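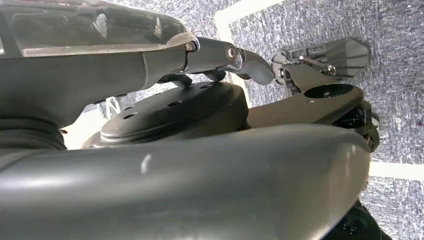
Purnon helps schools, small shops and packing rooms figure out what automation equipment to buy, what it will cost to keep, and when to hold off for another year. We love this work! A good plan starts with the parts that get handled and worn, so our first equipment list for any client begins at the gripper and moves back toward the base. Fingertip pads come first, then the small screws and bolts that hold the fingers together, then covers, cables, and only after all that the arm. People expect us to open with the arm because it is the biggest number on the quote. But a smoky see-through cover picks up scratches, a dark gray link gets scuffed, and if there is no line in the budget for those things they end up coming out of somebody's supply money in the spring.

Where we came from

We started in Wuloswood as a side project inside a company that sold shelving. Customers kept asking the shelving people whether an arm could pick from the bins they had just bought, and the answer was usually "maybe, let's try it." After enough of those tries we had a notebook full of costs that never showed up in a catalog - floor tape, spare pads, power drops, a second table, the two afternoons it takes to move everything when the first spot turns out to be next to a drafty door. That notebook grew into the Purnon planning sheet. It has 62 lines now, and we still argue about line 17 (storage for spare parts, if you were wondering).

What we do

Most clients come to us with a budget and a rough idea. We sit down with them, go through what they want picked, packed or sorted, and try it on a tabletop before anything gets ordered. Small packaged goods are our favorite. They're light, they're cheap to replace, and they teach you a huge amount about grip width in a single morning.

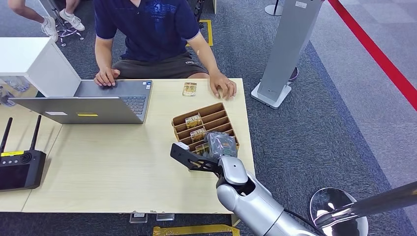 At the table: laptop open, cardboard organizer in place, gripper reaching in.

We're big believers in cardboard at this stage. A slotted cardboard tray costs next to nothing and can be cut again when the spacing is wrong, and the spacing is wrong a lot. Once a layout has settled down, then we price the molded version, and by that point the client knows which slots matter and which ones were just a nice idea.

After the tabletop work we write a plan. It covers the purchase itself, the first year of wear parts, training hours, floor space and what happens to the equipment when you outgrow it. We keep it short enough to read over lunch. If you need a version for your board or your school district, we'll write that one too.

How we charge

A planning review is a flat $2,000, and that includes the tabletop trial and one round of changes to the plan. We don't take commissions from equipment makers, so the plan reads the same whichever arm you end up with. Travel outside the Wuloswood area is extra and we quote it up front.

Who we work with

Sperling is our longest-running client. They pack small orders for local stores, and they've been through three planning reviews with us, each one a bit more ambitious than the last. Nestex runs training courses for adults going back to work and asked us to plan a classroom that could grow over several budget years. We had so much fun with that one - the first-year list was tiny, and every item on it still had a place in the bigger plan.

We keep the client list small on purpose and take on 20 reviews a year. Spots for the fall usually open up in August, and schools on a summer purchasing deadline should write to us well before that so there's time for the trial.

Come visit

The trial space is open to clients by appointment, mornings from 9:30. Bring a box of whatever you want handled, including the awkward ones. Parking is behind the building, and the side door is the one that works.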